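May, bathroom task, sim notes

Picked this up again after lunch. The pitch from the Brevance side is still that tidying a bathroom is "nearly solved" for a single arm. I don't buy it. The job is to take the brown thing off the toilet and put it in the black bowl. A four-year-old does it while talking about something else.

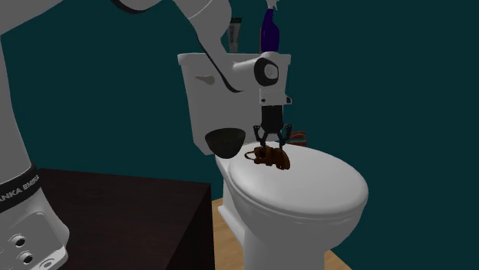

Ran 400 episodes on the Lornis checkpoint, trained on 3,000 demos. Success counter says 22 percent, and I think the counter is generous -- it fires if the object touches the rim. Need to fix that before anyone at Drallthorpe quotes it.

Worst part is the approach. Fingers come down straight, fine, then the policy dithers over where to close. Lumpy shape, bad grasp candidates. Raising the finger force didn't help when I tried it on the Fortin kitchen set either.
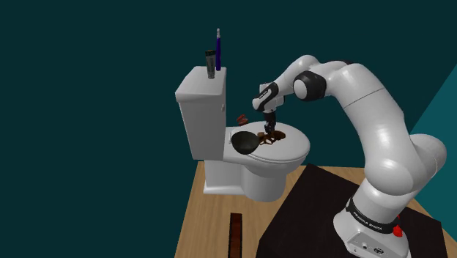 Second view, gripper above the seat, bowl to the left.

Also no water, no soap film, nothing sticky in any of this. Simulated porcelain is very forgiving.

To do: tighten the success check, rerun with 800 episodes, log grasp width. Not touching the bottle clutter on the tank until the bowl works.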